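Felholm Workshop Pages
Gallery: Good practice at the two-arm table

Home > Robotics > Working rules > Gallery

The rules on this page come from sheet 3017, which hangs by the door of the arm room at Felholm. The sheet is short and is meant to be read standing up. The page is longer and covers the same ground, with the work at hand shown where it falls. If the sheet and the page disagree, follow the sheet and write to Shengli Yan so the page can be fixed.

The rules apply to everyone who runs the arms, lays out objects, or resets the table between runs. They also apply to visitors from Flasby, who have their own sheet with different wording for stops. While you are in our room, use our wording.

Before power

Walk up to the table and look at it before touching the switch. Check that the mounting screws at the arm bases are seated and that the connectors are pushed home. Run a finger along any cable you can reach. A cable that has gone stiff or has a flat spot gets reported and the arm stays off.

Check the cable slack at the elbow and at the wrist. There should be enough for the arm to reach its far corner without pulling, and not so much that a loop can get under a gripper. Cable clips that have slid along the forearm go back where they were. Do not add tape. Tape leaves glue on the link, and the next person can't tell what is under it.

Read the last entry in the log. If it ends with an open fault, the fault has to be closed by somebody before you start, and that somebody can be you if you know what you are doing. Otherwise ask.

Laying out the objects

Large objects go down first, then containers, then anything small. Lay a large object flat if it has a flat side. Anything with wheels needs a second look, as a wheel that touches the surface can let the object creep when the arm presses on it. Push it gently with one hand. If it moves easily, turn it until it sits still, or write in the log that it was free to roll.

Doors, lids and drawers are either open or closed at the start of a run. Halfway is not a starting state. Containers that are meant to be filled start empty, and you check the inside with your eyes, from above.

Printed objects have a right way up for a reader and none at all for an arm. Both ways are allowed. Write down which way the print faces, using the near side of the table as the reader's side. 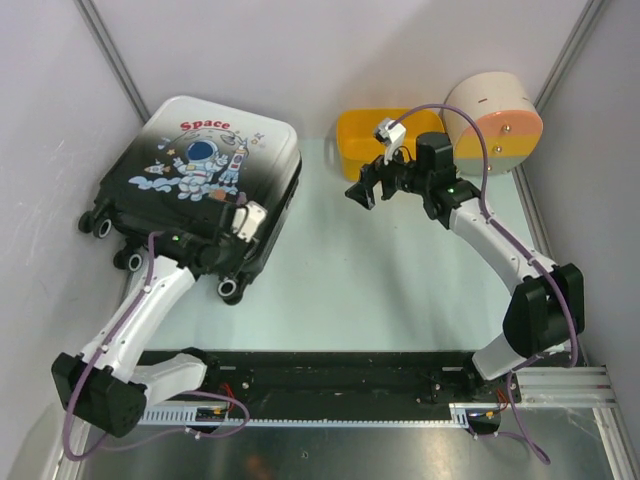 Lihua Dong would put the cable check ahead of everything else on the sheet, the switch included. Her argument is that a bad layout costs you one run, while a caught cable can cost you the wrist, and that people read the first line of any list more carefully than the rest.

We have not changed the order so far. The cable check is already under "Before power," and moving it up one line would mean reprinting. It will probably go to the top in the next edition, due in July.

A suitcase, a bin and a small set of drawers make a fair layout for practicing these rules. The sizes are far apart, and the arms have to work around one thing to get at another. Decide before the run which object is the target and which ones are only there. Say it out loud if two people are at the table.

Starting a run

Hands leave the work area before the arms are enabled. That includes hands holding a phone or a clipboard. Sleeves and lanyards count as hands.

The person at the controls says "arms live" and waits for an answer from anyone else in the room. A nod is not an answer. If you are alone, say it anyway. It keeps the habit, and there may be somebody behind the partition.

Both arms stay still for 20 seconds after they are enabled. Use the time to look at the indicator lights, the camera views and the gripper fingers. An arm that drifts in this time has a problem that will be worse when it is moving. Switch off and log it.

The first motion of the session is slow and goes through open space. Do not begin with a grasp, even if the last session ended with the gripper in the right place for one.

While the arms are moving

Stay on your side of the front rail. Do not lean over to see better. If you can't see what you need to see, pause the run and move yourself or the camera.

One arm has the right of way at any time. At our table it is the arm that is holding something. If both are holding something, or neither is, the right arm goes first. There is no deep reason for picking the right. We needed a rule and the visitors from Flasby already had that one.

Keep the grippers from crossing over each other. Crossing is allowed only in a handover, and a handover is announced before it is made. The camera on the bracket sticks out farther than most people think, so leave room for the bracket as well as the fingers. New operators tend to watch the fingertips and forget everything behind them.

Do not push with a closed gripper against a hard shell or a wall. The motor will keep trying after the object has stopped moving. If something needs to be pushed, do it slowly and stop at the first sign of resistance.

For round or curved fronts, approach the knob straight on. Coming in from the side puts a twist on the knob and tips the whole unit if it is light. If the unit has no weight in it, say so in the log, as results with an empty one are not comparable with results with a loaded one.

Stopping

Anyone in the room can call a stop. The word is "stop," said once and loudly. The person at the controls stops first and asks afterward. We do not discuss whether a stop was needed until the arms are disabled, and a stop that proves unnecessary does not go in the log against anybody.

After a stop, leave the objects where they are. Write down the arm positions, look at the table, and only then begin to clear. If a gripper is holding something, put a hand under it before releasing.

The red button is for stops where the word is too slow. It cuts the power, and the arms may sag when it does. Keep this in mind if there is something fragile underneath.
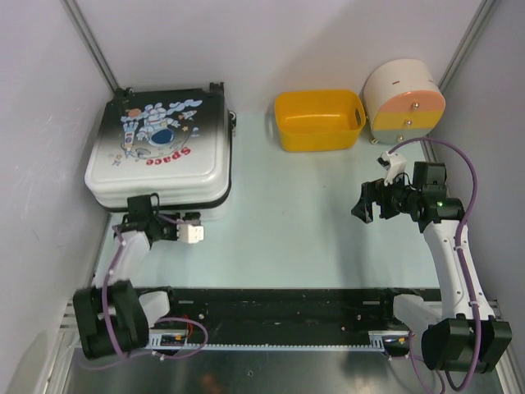 Suitcase on the left, basket and drawer cabinet toward the back, right gripper open with nothing in it.

Open table

The open part of the table is working space and should be treated as such. Do not park tools there, or spare screws, or the lid of something. A screwdriver left on the surface is an object as far as the arms are concerned, and it was not in the plan.

Where a container stands close to another object, write down which side is tight. A gripper needs room for both fingers, and the side that looks reachable from your chair may not be reachable for the wrist. If an object has a handle opening, note which way it faces, whether or not the run will use it.

Between runs

Disable the arms before you reset. Pausing is not the same as disabling, and this is the rule that gets broken most, usually late in the afternoon when the resets are short. The sheet has it in bold. Please do it every time.

Reset the objects to the written layout. Small differences are fine and even wanted in some sessions, but they have to be on purpose. If the plan says "vary the position," then vary it and note it. If the plan says nothing, put things back where they were.

Wipe the surface if there is dust or grit on it. Grit gets under hard shells and scratches both. Use the dry cloth. The spray is for the end of the day only.

What goes in the log

Start time, operator, layout, target object, result, stops. One line for each is enough. Write the result as it was, including the runs that went nowhere. The Wei sheets we used before had a box for "good" and a box for "other," and after a season with them we could not tell a dropped object from a run that was never started.

A session can be used for the Drament comparison when 95 percent of its lines are complete. Below that it stays in our own folder. A complete line about a failed run counts the same as a complete line about a good one.

Use plain names for objects. "Yellow bin" is better than "container 2," and it should be the same name the next person will use. If you aren't sure what a thing is called, look one page back in the log.

Closing down

Bring both arms to their rest position slowly, with the grippers open. Disable, then switch off, then put the objects on the shelf. Large objects go on the bottom shelf even if there is room higher up. Close the log and leave it by the switch.

Sign the sheet for the day. Nine signatures fit on one side, then turn it over.

Questions about the rules go to Shengli Yan. Questions about cables and spare parts go to Lihua Dong, with the old part in hand if possible.

More in this section
Sheet 3017, printable
Handover practice
Spare parts list
Rules for visitors from Flasby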